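Section 9. Intermittent Stop on Cable Flex (Fault 109)

9.1 Scope

This section applies to dual-arm benches where the base harness passes up through the mounting flange and the wrist leads are run outside the links. It covers one failure only: the arm stops partway through a move, the controller logs fault 109, and the arm will run again after a reset. If the fault is present at power-up and can't be cleared, go to Section 2.

Fault 109 means that the controller lost the joint signal while motion was enabled. On the Trindau bench the first cases were logged in November. The cause was a signal conductor broken inside its jacket where the harness bends at the flange collar. The outside of the cable showed no damage, and the conductor made contact again as soon as the arm moved back.

CAUTION: Don't clear fault 109 and resume the program. A conductor that opens during a move can close again without warning, and the arm may finish the interrupted move when it does.

9.2 Make the bench safe

1. Press the emergency stop. Leave it latched.
2. Turn off both arm controllers at the rear switch. Turning off one arm is not enough - the arms share a ground.
3. Unplug both controllers and tag the plugs.
4. Support the forearm link by hand before releasing the brake.

CAUTION: The joint brake releases all at once. Keep fingers clear of the wrist.

9.3 Inspect the harness at the flange

1. Remove the cover to expose the flange and the cables above it.
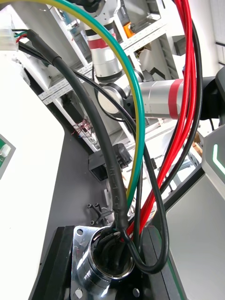 2. Find the ground wire first and follow it to its terminal. Pull gently by hand. If it moves in the terminal, stop and replace the terminal before doing any other work in this section.
3. Check each cable where it crosses the rim of the collar. Look for a flat spot, a shiny patch or a sharp change in direction.
4. Check the end of every heat-shrink sleeve. The cable is stiff inside the sleeve and flexible outside it, so conductors tend to break at that point.
5. Connect a meter across each signal pair and flex the cable slowly, one cable at a time. A reading that jumps above 1,000 ohms at any point in the flex is a fail.
6. Write the result for each pair on the Selham inspection sheet, including the pairs that pass.

NOTE: Don't tie the cables tightly together at the collar. The first repair on this bench was tied that way by Aba Atinga's shift and failed again at the tie.

9.4 Inspect the wrist leads and the control board

1. Move the arm by hand until the wrist is over the tabletop, then re-engage the brake.
2. Disconnect the wrist leads and let them hang free. Insulate any exposed ends before power is restored.
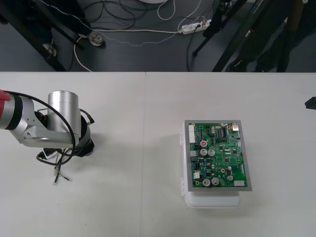
3. Wait nine minutes after unplugging before touching a control board. Capacitors can hold a charge for that long.
4. Reseat each connector on the board once. Repeated reseating wears the contacts.

9.5 Return to service

Run the Talell flex routine at low speed with no tool fitted and one person at the emergency stop. The routine makes up to 109 cycles. If the fault comes back, replace the whole harness - splices are not allowed inside the collar. Send the failed harness and the inspection sheet to Silvana Camargo.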